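PRESS RELEASE – for immediate use

Skarkance opens repair and resale hall on Teltuvgate this Saturday

Doors at 10am. Free entry, no booking needed

Skarkance, the second-hand outdoor and workwear shop, opens its new hall on Teltuvgate this Saturday. Doors 10am, closing 5pm. Three times the floor of the old shop, a proper repair bench, a children's swap corner and a coffee hatch run by Poirier, the bakery two doors down.

The hall takes over the ground floor of the former Dostia carpet warehouse, empty for six years. Work started in the spring and was meant to be done by easter. It was not. The floor had to come up twice, and the back wall needed a new damp course nobody had budgeted for. It is finished now, bar the sign over the door, which is due next week.

"We outgrew the old place long ago," said Imelda Cabrera, founder of Skarkance. "People were trying on boots on the pavement. In February. They still bought them, but it was no way to run a shop."

What's in the hall

Used boots, walking shoes, waterproofs, overalls, rucksacks and tents, all checked before they go out on the shop floor. Anything that fails goes to the bench or gets stripped for parts. Laces, buckles, zips and eyelets are sold by the piece from the drawers beside the till.

Opening stock is 1000 items, most handed in by customers over the winter. Prices are up on the wall by type, same as in the old shop. Children's items all one price, whatever the make.

The repair bench is run by Helge Moen, who spent his working life resoling boots for forestry crews and came out of retirement to take the job. Three days a week to begin with: Tuesday to Thursday. Resoling, restitching, zips, tent poles. Moen will also be at the bench for the opening, taking in work and giving quotes, though no repairs will be done on the day itself.

"Most of what people throw away has years left in it," said Moen. "A sole is a sole. You take it off and put on another one. The upper is what you paid for, look after that and the rest is easy."

Repair slots are bookable at the till or by phone. Turnaround is quoted at drop-off and depends on the job. Climbing boots and anything with a heated lining cannot be taken, sorry. Nor can ropes or harnesses, for repair or resale.

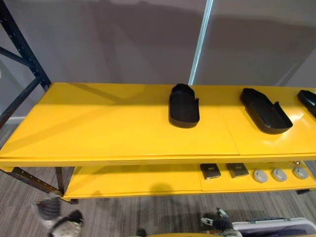
Yellow shelving with black trays.

Handing things in

Drop-off moves to the side entrance, off the yard. Open whenever the shop is. Items should be clean and dry, with boots and shoes tied in pairs. Store credit is given on the spot for anything accepted, and can be spent the same day or kept for a year. Credit slips from the old shop are still good, including the handwritten ones.

Anything not accepted can be taken home again or left with Skarkance for parts. Please do not leave bags outside when the shop is shut. Rain gets in, and whole bags have had to be binned becuase of it.

The swap corner works differently. Bring a pair of children's boots or wellies that no longer fit, take a pair that does. No money changes hands and there is no credit. Sizes run from toddler up to early teens and stock will vary a lot from week to week, especially at the larger end.

On the day

10am – doors open, short welcome from Imelda Cabrera
11am – boot care talk at the bench with Helge Moen: cleaning, waxing, drying, when to give up
1pm – tent check. Bring a tent, pitch it in the yard, have it looked over by Marit Kristiansen, who leads the shop's camping section
3pm – sewing on patches, for children and adults, materials provided
5pm – close

The first 30 customers through the till get a free tin of boot wax. One each, please. Poirier will have cardamom buns and filter coffee at the hatch from opening until they run out, and is staying on as a regular fixture on weekend mornings.

The tent check goes ahead in light rain. In heavy rain it moves inside and only small tents can be pitched, so ring first if yours is a family one.

Jobs and training

The new hall means four extra posts, two of them trainee places at the bench. Both trainees start in July and will work alongside Moen for a year, learning leather and fabric repair. Applications for one of the places are still open, the other has been filled.

"I was looking for someone to teach me this and there just wasn't a course anywhere near," said Dragica Krasniqi, who has the first trainee place. "I'd been fixing my own jackets off videos. Some of them came out alright."

No experience is asked for in the remaining place. Applicants should call in and ask for a form or write to the shop at the address below.

The old shop

The shop on the corner closed last week and will not reopen. Repairs already left there have been moved to the hall and can be collected from Saturday with the usual ticket. If the ticket is lost, bring a description of the item and some form of ID. Customers with uncollected repairs from last year are asked to come by before the end of July, after that the items go on sale.

Getting there

The hall is on Teltuvgate, 800 metres from the bus station, level all the way. Step-free from the street and from the yard. Cycle racks in the yard. No customer parking, but loading is allowed at the side entrance for drop-offs. Dogs on leads are welcome in the hall, not at the bench.

Press contact

Valter Løken, Skarkance, Teltuvgate. Interviews with Imelda Cabrera and Helge Moen can be arranged before the opening. Press welcome from 9am on the day, please use the side entrance and ring the bell as the front will be locked untill ten.

ENDS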